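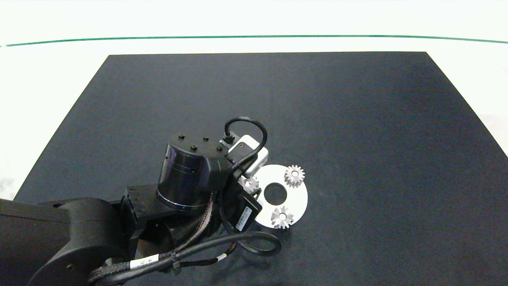
Can you defer the Galanis Bursary for a year if you can't afford to move to the city yet?

You can defer it once, for two semesters, provided the deferral form reaches the bursary office before your first census date.

Forums > Paying for uni > Bursaries and scholarships > Galanis deferral, has anyone done it?

mallee_mum
Asking for my daughter, who got her offer and then got the quote for college accommodation in the same week. The Galanis pays $800 a semester, which she was very proud of until we worked out it covers her bond and a packet of noodles. She wants to work a year at the Grendley pub and go after that. The letter says deferral is "at the discretion of the office". Whose discretion, and are they in a good mood?

ivar_vik
I deferred mine. Form is one page, plus a statement of your circumstances. I wrote five paragraphs and got back an email that said "Approved", no full stop. Keep that email, they lost my file the following December and it was the only evidence I existed.

tuckshop_terry
Don't defer. Go now. My nephew took a year off to save up and what he saved up for was a ute. Lovely ute. He's still in Rukameck.

mallee_mum
She can't drive a manual so we might be safe on that front.

saltbush9
Terry, with respect, going now is only an option if somebody has the money. I went straight from school with two bags and the same bursary, did nine shifts a fortnight at a servo and failed chemistry. I'd have been better off waiting.

tuckshop_terry
Plenty of people work and pass chemistry.

saltbush9
Plenty of people have their washing done at home as well.

Iason Kourkoulas
I used to process these forms, so a few corrections. The bursary defers, the uni place doesn't automatically go with it. They're separate applications to separate offices, which sit on the same corridor and communicate mainly by rumour. Do the uni one first, then attach that confirmation to the bursary form. And the statement of circumstances doesn't need to be a tragedy. "Cannot meet relocation costs, will be working full time, intends to enrol next year" would have got a tick from me.

ivar_vik
So my five paragraphs...

Iason Kourkoulas
We did read them. Mostly.

mallee_mum
Thank you, I had no idea they were separate. Does her working the year knock her out of the means test? She'll be earning for the first time.

Iason Kourkoulas
In my time it went off the household figures in the original application. Get that confirmed in writing, they've changed the guidelines since I left.

saltbush9
Also ask about the Nivus hostel. Old building, shared kitchen, much cheaper than the colleges, and they keep rooms for country kids. It's on the last page of the accommodation booklet, after the map of the car parks.

tuckshop_terry
Nivus is a dump.

saltbush9
It's a dump with a waiting list, so she should put her name down now.

mallee_mum
Edit 2024-09-11: uni deferral lodged, bursary form goes in once the confirmation turns up. Name's on the list at Nivus. Terry, she has asked me to tell you she's looking at utes.

We use cookies to remember your login and keep the forum running. By continuing to browse you agree to our cookie policy. Accept | Manage settings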